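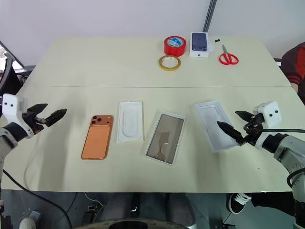 Sturkent Packaging Group
Minutes of the Trena box review meeting
Held in the sample room, Gima building, 10th August

Present: Beverley Mellor (chair), Odette Maillard (minutes), two from purchasing, one from the packing line, one from customer returns
Apologies: warehouse lead

1. Minutes of the last meeting
Approved with one correction. Under item 5, "outer sleeve" should read "outer carton." Odette has changed the master copy.

2. Actions carried over
Tape measure for the sample room: bought.
Label proofs: received and checked. The line break in the address block is still wrong. Purchasing to send back.
Storage for old samples: no progress. Two shelves are still full of last year's boxes. Carried over again.

3. Contents of the box
The group looked at the parts laid out on the table: the orange phone mockup, the two white trays and the screen protector. The mockup will be used for all fit checks until further notice. Beverley asked that it not leave the sample room. The last one went out to a supplier and did not come back.

The packing order was talked through again. It was agreed to keep it as follows: tray with the long recess in first, phone into the recess, then the second tray with the shallow rectangular cavity, then the screen protector flat on top, then the lid. The packing line asked whether the protector could go under the second tray to stop it sliding. Purchasing said the height would be the same either way. To be tried both ways before a decision is made.

4. Tray with the long recess
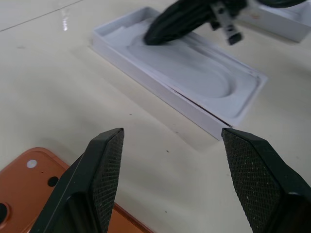

Item 4. White tray with the rounded recess, beside the orange sample.

The rounded end of the recess was discussed at length. The packing line would like finger room on one side so the phone can be lifted out without tipping the tray. Customer returns agreed and said people turn the whole box upside down over a table, and the phone drops out with everything else. Purchasing pointed out that any change to the recess means a new tool and a new quote from Sangkhawat.

The walls of the tray were thought to be about right. One person felt they should be lower. No change agreed.

Decision: ask Sangkhawat for a price on a version with a thumb notch on the long side. Keep the present tray for the first order.

5. Screen protectors
Customer returns reported 40 complaints about protectors since the spring, most of them to do with the film. The common ones are film torn while being peeled, film with no clear tab, and marks left after peeling. The protector on the table with the torn brownish film was passed around. It was agreed that samples in this state should be bagged and labeled and kept apart from good ones.

Odette asked if the thin white frame around the protector is needed. The packing line said it is easier to pick up with the frame on. Kept.

Decision: purchasing to get samples with a larger pull tab. Customer returns to write two lines on peeling for the instruction card. Beverley wants the card to stay on one side.

6. Quantities and stock
Stock of trays with the long recess is 1285. Stock of the second tray is 519, which is not enough for the first order of 1000 boxes. Purchasing to reorder the second tray now and confirm the delivery date by email. The two types are being stored in cartons that look the same, and one carton was opened by mistake last month. Packing line to mark the cartons on two sides in thick pen until printed labels are ready.

It was noted that the second tray scuffs easily at the corners when stacked. Try paper between layers.

7. Drop test
Test to be done with the full box, protector included. Three heights, same as for the last product. Beverley to book the floor space. Results to be brought to the next meeting along with the boxes, unopened, so that everyone can look inside.

8. Launch date
Still December. There was a question about whether the thumb notch could be ready in time. Purchasing did not think so. The notch will go into the second order if the price is acceptable.

9. Any other business
The sample room key is to go back on its hook after use.
The light-colored table marks easily. Please do not cut tape or film on it. A cutting mat is in the top drawer.
Odette asked for sample requests to be sent in writing, with the part name and the quantity.

Actions
Purchasing: quote for thumb notch; pull tab samples; reorder second tray; return label proofs
Customer returns: peeling text for card
Packing line: try both packing orders; mark cartons; paper between layers
Beverley: floor space for drop test
Odette: bags and labels for damaged samples; shelf clearance

Next meeting: same room, date to be sent by email.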